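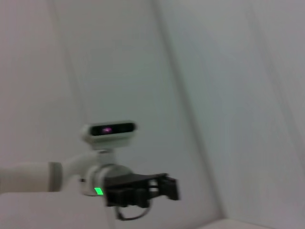

White arm with wrist-mounted camera and black parallel gripper, Talwood test room.

Home | About Us | Services | Test Reports | Careers | Contact

About Talwood

Talwood is an independent test laboratory for robot arms, grippers, wrist cameras and controllers. The laboratory was founded in Sturkthorpe by Hsiu-ying Kan and Siu-ming Kong, who had both spent their earlier careers installing packing lines and had seen a good deal of equipment chosen from a catalog page. The company remains privately owned. It does not sell, lease or repair any of the equipment it tests, and it accepts no commission from manufacturers or dealers.

Our clients are mainly small and medium-sized manufacturers, food packers and technical colleges. Most come to us when they have narrowed a purchase to two or three products and wish to see those products handle their own parts. Clients are asked to send samples from regular production, including pieces that would normally be set aside as marginal.

How We Work

Every gripper submitted for comparison is mounted on the same model of arm and run through the same sequence of picks, holds and releases. Grip force, closing time and repeat position are recorded at the beginning and end of each series. Cable routing is assessed separately, as a cable that hangs freely at the wrist may behave differently once the arm is working at full reach. Camera trials are carried out under fixed lighting and again under the lighting conditions reported by the client.

The laboratory maintains 4 test cells. To date we have completed 2867 test series, covering 74 gripper models. Results are issued as a written report with the full data tables attached. Where a product fails to complete a series, the report states the point at which the series was stopped. Manufacturers may submit a written response, which is printed in full at the back of the report.

The Kumau Procedure

Since its third year the laboratory has used a common method for comparing parallel grippers, known internally as the Kumau procedure. It was drafted by So-ying Lui, Head of Testing, and is reviewed each April. The current edition added a section on the change of controllers during a series, following requests from clients who run mixed equipment. Copies are available to clients on request.

Our People

Hsiu-ying Kan, Director
Siu-ming Kong, Technical Director
So-ying Lui, Head of Testing
Szu-yu Tsang, Cameras and Controllers
Vitória Neves, Client Services and Reports

Visits and Inquiries

Clients are welcome to attend any series run on their behalf. Visits are arranged through Vitória Neves and normally begin at 9:30 a.m. with a short safety briefing. Closed shoes are required in the test area. Parcels containing sample parts should be addressed to the Ng Building, rear entrance, and marked with the quotation number. Samples are kept for 3 months after the report is issued and are then returned or recycled according to the client's instructions.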